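Stolora Home Club: Folding and Bed-Making FAQ

Do I need to be good at folding to join?
Not at all! Most of us started with a crumpled pile on a chair. Mercy Wanyama runs the beginners' table and she loves a hopeless case.

What should I bring?
Two flat pieces of cloth, any size. Fitted sheets come in at week three, so leave those at home until then (I know, everybody wants to start there).

Why fold on the bed?
It's the biggest flat surface most people own, and it's kind to your back if you kneel beside it. Make the bed first, smooth out the sheet, then spread your cloth on top.

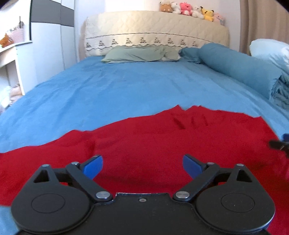
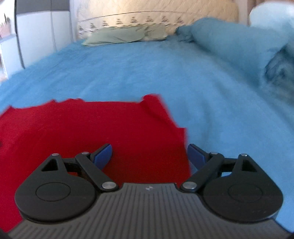

How do I get the corners to meet?
Find two neighboring corners before you do anything else, and run your hands along the edge between them until it lies straight. I really enjoy this part! It also helps a lot to work on a color that contrasts with your cloth. With red on a blue sheet, you can follow a wavy edge at a glance and pull it straight, and a white napkin on white bedding will drive you up the wall.

Should I iron first?
Only for tablecloths. For everything else, smooth from the middle outward with your palms and fold in half, then in half again.

My stack keeps toppling. Help?
Turn the folded edges to face the same way and keep the big pieces at the bottom. Sandro Longo stores his upright in a drawer, and I've been converted since November.

Can I bring my kids?
Please do, they're great at matching corners.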